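Moving the parish hymn list off the old spreadsheet

I finished the hymn database for St. Brendan's in January and a few people have asked how it works, so I am writing it down while I still remember the decisions.

The starting point was a spreadsheet kept by Vilém Kováčik, who played the organ before Gifty Amegashie took over. It had 3,193 rows, one for every hymn sung at a Sunday or feast day Mass since he began keeping it. The columns were date, Mass time, slot (entrance, offertory, communion, closing) and title. There was no hymnal number and no tune name.

Titles were the main problem. The same hymn appears under its first line, under its refrain, and under whatever the cover of the choir binder said that year. "Holy God, We Praise Thy Name" has four spellings. I wrote a short script to group near matches and then went through the groups by hand. That left 168 distinct hymns.

The new layout has two tables. One holds hymns: title, first line, tune, meter, hymnal number, season. The other holds uses: date, Mass, slot, and a pointer to the hymn. Tune is its own field because Gifty plans by tune. She does not want the same melody at the offertory and the closing under different words, and the old sheet could not catch that.

Season was harder than I expected. I first stored it as a single value. Several Marian hymns are used in Advent, in May and in August, so it is now a list. Ordinary Time is the default and is left blank. If you fill it in, the search still works but the printed list gets long.

The psalm is kept out of all this. It follows the lectionary and there is nothing to choose except the setting. Iddrisu Appiah, who cantors at the early Mass, keeps his own notes on settings and I have not tried to merge them.

The query that gets the most use returns any hymn not sung in the last 20 weeks that fits a given season and slot. Gifty runs it on Wednesday before choir practice. The first time, it offered a Lenten hymn for the closing slot on Pentecost, which came down to one wrong season entry. I have since checked the rest of Lent against the hymnal index. 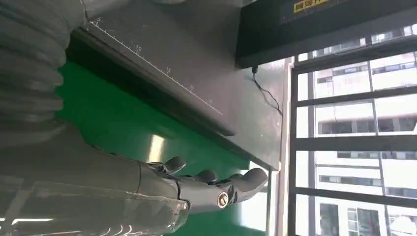 Printing the list is still the weakest part. The sheet that goes on the organ has to be readable from the bench in poor light, so the type is large and only two Masses fit on a page. Gifty asked for something to keep the paper from curling, and I tried a clear plastic cover. It creased and picked up white streaks of glare, much like the crinkled plastic around that gray forearm, and the hymn numbers were hard to read under the lamp. The sheet now goes on heavier paper with no cover.

Still to do: the meter field is filled in for the entrance hymns only, and the Holy Week entries need splitting, since the old sheet put the whole Vigil on one date with no order. Nokuthula Makhubela has the printed programs for most of those years and is going to lend me the box. After that I will export a copy for the parish office in plain text.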